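Trulska推出试管上架套件，面向小型实验室

Trulska本月开始接受桌面试管整理套件的预订，首批在March交付的说法已经由其经销商Koskela确认，时间为3月下旬。套件包含一对夹指、一台腕部小相机、一块带网格的台面垫和配套软件，机械臂需要用户自备。软件名为Rodo，目前支持2种控制器，安装包可以从Koskela的客户页面下载，中文界面随首批货一起提供。

套件针对的是洗瓶之后的那道工序：玻璃试管清洗、烘干后散放在台面上，需要逐支夹起、转成竖直，再插回架子。人工做这件事不难，但占时间，批量一大就容易磕碰管口。Trulska给出的单次任务上限是最多18支试管，超过这个数量需要分批摆放。
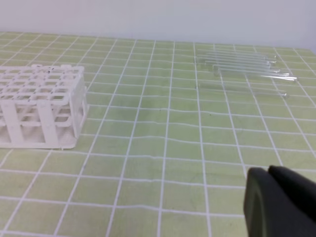
透明玻璃一直是这类设备的难点。相机拍到的往往只有几道反光，管身几乎和背景混在一起，常用的深度相机在这种表面上也容易丢点。Rodo的做法是不依赖深度数据，改用台面的网格作参照：浅绿色垫子上的白线隔着管壁仍然看得见，软件根据线条的细微变化和管端的亮点推算每支管的位置和朝向。像这样八支管横放、彼此挨得很近、轮廓互相重叠的摆法，对识别的要求比单支平放高得多，采购前最好用自己的试管按类似方式摆一次，看夹指会不会碰到旁边的管子。

夹指为深灰色哑光表面，可以单独更换。厂家标称的更换周期是1,000次夹取，实际寿命要看管壁的粗糙程度和清洗剂残留。台面垫可以擦洗，不能高温灭菌，铺设时应尽量压平，网格线弯曲过大时软件会提示重新标定。试管架不在套件内，Rodo支持导入常见方孔架的尺寸，圆孔架要等下一个版本。

套件售价600欧元，不含运费，软件授权按机械臂计算，第一年免费。已经在用Wovness夹爪的用户不必更换整套硬件，可以只订软件和台面垫，接口件由Koskela另行报价。演示预约每周五开放，远程和到场均可，到场者可以自带试管和架子。

相关条目
Rodo更新：标定步骤缩短，新增日志导出
Wovness夹爪接口件到货
玻璃器皿清洗机的选型要点
Koskela春季培训安排
读者来信：台面垫用什么清洗剂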